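Teaching the Arm — FAQ

Home > Billo Lab > Help > FAQ
Updated December 16, 2025
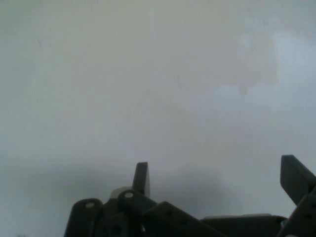
Wrist view, fingers open over a glossy gray surface.

Do I need to know how to code?
No. If you can drive the handset you can record a demo. Code comes later and Florin does most of it.

Hand guiding or remote?
Both work. Hand guiding for slow stuff, wiping, pushing. Remote for picking, placing, anything where your arm would block the wrist camera. Don't mix the two in one set.

How many demos per task?
800 for a simple pick. 1000 if the part changes position a lot. Ask Bhupendra before you go past that, disk space is tight.

How long is a demo?
60 seconds max. The recorder stops by itself and keeps the file. Shorter is fine.

I fumbled the grab. Delete it?
Keep it if you recovered and finished. Tag it "retry". Delete if you dropped the part off the table or hit stop.

Glare on the table — problem?
Can be. Shiny tops throw reflections right into the wrist camera and they move when the arm moves. Record with the lights you'll run with. Don't switch tables halfway thru a set.

Fingers open or closed at the start?
Open, all the way. Every time. Closed starts got us a very confused policy back in March.

The handset lags.
Restart Prerel, then re-pair. Still laggy? Get off the guest wifi. Still laggy after that, email us the log, not a screenshot of the log.

Arm drifts when I let go in hand guide mode.
Payload setting is wrong, usually left over from the last person. Set it, hold the arm, try agian.

Can two people share one task?
Yes but put your initials in the operator field. People grab differently and we want to be able to split it out.

Where do files go?
Gronen drive, folder with the task name. No spaces in the name. Uploads run at 1215 and again overnight — leave the PC on.

Can I book Căpraru for a full day?
Half days only for now. Sheet is by the door.

Who do I ask?
Arm and safety: Bhupendra Chaturvedi. Recorder, training, lost files: Florin Bratu.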